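Girkstead Public Library
Library News – April 28, 2021

Computer Replacement and Reuse Program Enters Its Second Year

The Girkstead Public Library has approved the continuation of its Computer Replacement and Reuse Program for a second year. The program governs how the Library buys, maintains and retires the desktop computers used by patrons and staff at the Main Library and the Arer Street Branch. The following notice sets out what was done in the first year, what will change in July, and how patrons will be affected.

Background

Until last year, public computers at both locations were replaced all at once, whenever a grant or a budget surplus allowed. The practice left long gaps between purchases. By the time the last full replacement was made, a number of the machines in the adult reading room could no longer run the current version of the catalog software, and patrons filing benefit applications or job forms were often asked to move from one station to another to find a browser that would load the page.

The Library's technology plan, adopted after a series of public meetings, ended that practice. Desktop computers are now assigned a service life and are reviewed each year. A computer that still performs well is kept in place. A computer that does not is removed from public use and sent to the workroom, where it is either repaired, taken apart for parts, or released for recycling.

The plan was prepared by Kalkidan Admasu, Head of Technology Services, and reviewed by the Library Board in open session. "Our patrons should be able to sit down at any station in the building and expect the same service," Ms. Admasu told the Board. "The age of the machine should not be something they have to think about."

First-Year Results

The Library reviewed 50 desktop computers in the first year of the program. Most remained in service with additional memory. Eight were withdrawn, and two of those were later returned to use at the Arer Street Branch, where they now serve as catalog stations on the lower level. The remaining machines have been kept as a source of parts.

The review also brought to light a problem with the Library's own records. Several computers had been moved between departments over the years without any change to the inventory, and the serial numbers on file did not match those on the equipment. Technology Services has since corrected the inventory. Staff in all departments are reminded that equipment may not be moved from one room to another without a transfer form, including moves between offices on the same floor.

Memory upgrades accounted for the greater part of the money spent. The Library had expected to replace more power supplies than it did, and the unspent amount has been carried forward to the coming year.

Privacy and the Handling of Drives

Patrons have asked what becomes of the information on a computer once it leaves the public floor. Public stations are set to clear each session when the patron logs off, and no patron files are saved to the machine by design. Even so, the Library treats every drive as if it might hold personal information.

Under the current procedure, the drive is taken out before any other work is done on a withdrawn computer. It is logged, locked in a cabinet in the Technology Services office, and destroyed under the Library's contract with Uvosora, the regional recycling firm. Uvosora issues a certificate for each batch, and the certificates are kept with the Library's business records for the period required by the retention schedule. Drives are not reused, donated or sold.

The same procedure applies to staff computers. Drives from the business office and from human resources are held separately and are released only with the signature of the department head.

Donations of Equipment

The Library is grateful to the many residents who have offered used computers over the past year. With regret, it is not able to accept them. The cost of testing and licensing a donated computer is often higher than the value of the machine, and the Library cannot take responsibility for information left on a donor's drive. Residents who wish to dispose of a home computer may use the town's household electronics drop-off, which is open to all residents with proof of address. Monitors and printers are accepted there under the same terms.

Gifts of money toward the technology fund continue to be welcome and may be directed to either location. The Library wishes to acknowledge the Kahsay Family Fund, whose gift paid for the new accessible workstation in the adult reading room. The workstation has an adjustable desk, a large-print keyboard and screen-reading software, and may be reserved at the reference desk.

Changes Beginning in July

The second year of the program begins in July. Work at the Main Library will be done one row at a time, in the mornings before opening, and the greater part of the stations will remain available throughout. At the Arer Street Branch the public computers share a single room, and the room will be closed for two days while the wiring is brought up to date. Dates will be posted at the entrance and on the Library's website as soon as they have been confirmed with the electrician.

During the closure, patrons of the branch may borrow a laptop for use inside the building. A valid library card is required, and the loan period is one session. Printing will be available at the circulation desk.

Session lengths will not change. Reservations may be made in person or by telephone, and walk-in patrons will continue to be seated as stations open. The Library also intends to place the same version of the office software on all public stations, so that a document begun at one location may be opened at the other without loss of formatting.

Open desktop computer case on the workbench
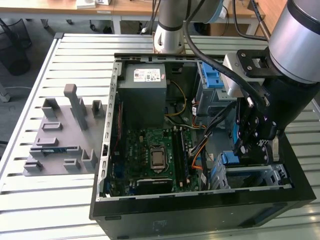
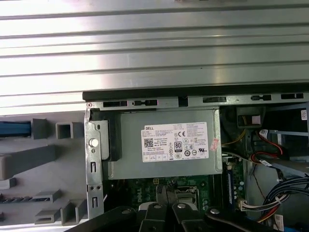
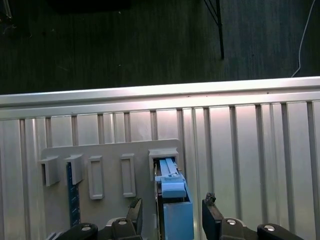
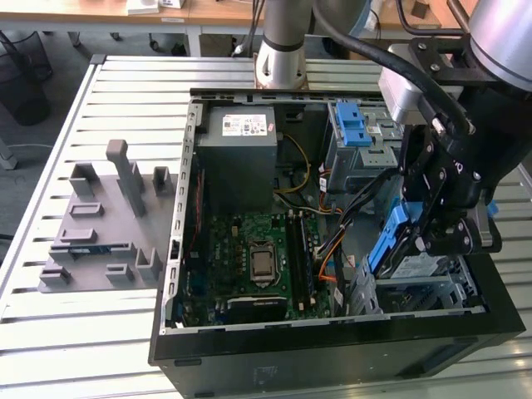 Classes and Assistance

Basic computer classes will resume when the meeting room reopens for group use. Until that time, one-on-one help is offered by appointment. Ilari Tuominen, Adult Services Librarian, coordinates the appointments and asks that patrons describe the kind of help they need when they call, so that the right member of staff can be assigned. Common requests include setting up an email account, attaching a document to an online form, and moving photographs from a telephone to a storage drive.

Staff are able to guide patrons through a form but may not fill it out on their behalf, and may not enter passwords, Social Security numbers or bank details for any patron. Patrons who need legal or tax advice will be given a list of local agencies.

Library staff are also unable to repair computers that belong to patrons. A list of questions to ask when choosing a repair shop is available in print at both reference desks.

Comments on the Program

The technology plan and the first-year report may be read at the reference desk of either location or requested by mail. Written comments may be left at any service desk, addressed to Technology Services, and will be included in the materials given to the Library Board before its next budget session. Patrons who need the report in large print should ask a member of the reference staff.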